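Suketwood Skills Lab: Progress Report to the Flondgate Fund
2025-10-08
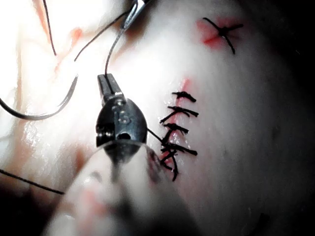

We are past the halfway point of the grant and very happy to tell you how it is going. The short version is that the evening program is full, the second room opened on time, and we have money left in the travel line that we would like to talk to you about (see the end).

Enrollment

When we applied, we said we hoped to reach 400 people from the district's clinics in the first year. We have already had 1014 bookings, which includes people who came back for a second or third course. The biggest group is nurses moving into operating room work, followed by clinic assistants and a good number of people returning after years at home with children. That last group has been a joy to teach. They ask questions all the way through and stay late to practice!

The waiting list is longest for the introductory course. We added a daytime run over the summer, and it filled up in a couple of days. Another one starts in November.

The Saithong road sessions

You asked us to keep a close eye on the towns farther out, and Saithong is where we have learned the most. The first visit was thin. We had put the posters up at the hospital, and the people we wanted were all at the small clinics on the river side. For the second visit we phoned each clinic and asked what hours would suit them, then moved the start to after the last bus came in. Almost 40 people turned up and we had to borrow chairs from the school next door.

We now plan every road session that way. It takes more staff time than we budgeted, mostly on the phone, and we have moved hours over from office administration to cover it.

Course materials

The Pridano workbook is finished and in use. It went through five drafts, and the learners in the spring group marked up the fourth one so heavily that we rewrote the whole chapter on instrument names. Each chapter now starts with a page of plain words, and the glossary is at the front where people can find it. The printed version lies flat on a bench, a small thing that we argued over for weeks and are very glad we paid for.

Translation is behind. The first two chapters are done and the rest are with the translator, who had to take a month away. We expect the full set before the end of the grant year.

Staffing

We hired both part-time instructors and they are wonderful – patient, well prepared and quick to tell us when a lesson plan isn't working. We have not yet filled the coordinator post. Two rounds of interviews brought good people who wanted full-time hours, so we are rewriting the job to combine it with the Saithong planning.

Spending

Teaching and materials are on budget. Rent came in a little higher than planned after the landlord passed on the cost of new wiring, and printing came in lower. Travel is well under, since we now share a van with the district library on its regular run.

We would like your approval to move the unspent travel money into childcare during evening classes. It is the request we hear most often, and the church hall across the street has offered a room. If you agree before November, we can have it running for the next intake.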